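From: Latrice Mbeki
To: hedegaard-shade-list
Subject: Re: seed starting under shop lights (was: leggy tomatoes again)
November

Okay I've been meaning to answer this one all week and the soup is finally on, so I've got 19 minutes before it needs stirring.

> I start everything in the basement on a shelf under two old tube fixtures
> my brother-in-law pulled out of his garage. Every spring the tomatoes come
> up fine and then just keep going, all stem, flopping over by the time they
> have real leaves. Do I need to buy the purple grow lights? They want 45
> dollars apiece at the Minow store and I would need four. Or am I
> watering too much? My basement runs cool if that matters.
> - Dot in Skanemeo

Dot, please don't buy the purple ones! Not yet anyway. I ran plain white shop tubes for years and got perfectly stocky tomatoes off them, and the only thing I changed between my bad years and my good years was how high they hung. Mine used to be up near the ceiling where they came with the house. Looked plenty bright to me, but a seedling has a very different opinion about bright. Now I hang them on chain (the cheap kind, S-hooks at both ends) so they sit a couple of inches above the leaves, and I move them up a link at a time as things grow.

If you want to see how fooled your eyes can be, go stand in any big room with tubes way up overhead. You can read a newspaper anywhere in there, and a tomato on the floor would still stretch like taffy.
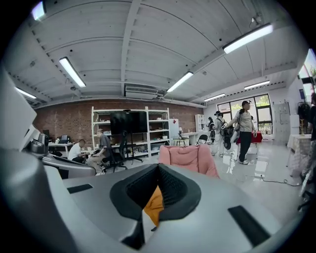
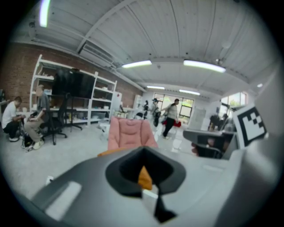

Ceiling tubes in a big room, both shots. Nice to read by, too high up for seedlings.

The other thing is age. Old tubes fade, and they do it so slowly you don't notice. If your brother-in-law had those up in the garage since forever, put in new ones before you blame anything else. Get the ones marked "daylight" if the hardware store has a choice. I put mine on a timer, on at six in the morning and off at ten at night, and I quit fussing with it.

Cool is good, by the way, once they're up. I only use a heat mat until I see green, and then off it goes. Leaving the mat on was my other big mistake. Warm feet and weak light will give you exactly the flopping you're describing. And yes, maybe a little less water. I wait till the tray feels light when I lift one end.

For the ones that do get leggy, pot them up deep, right to the bottom leaves. Tomatoes will root all along the buried part. (Don't try that with peppers and then come crying to me, I lost 38 Urnoncombe reds that way and I'm still sore about it.)

Does anybody have Urnoncombe seed left to swap, speaking of? I have way too much of the yellow pear and some lettuce that's a couple years old but still sprouting.

Soup's boiling over, gotta run.

Latrice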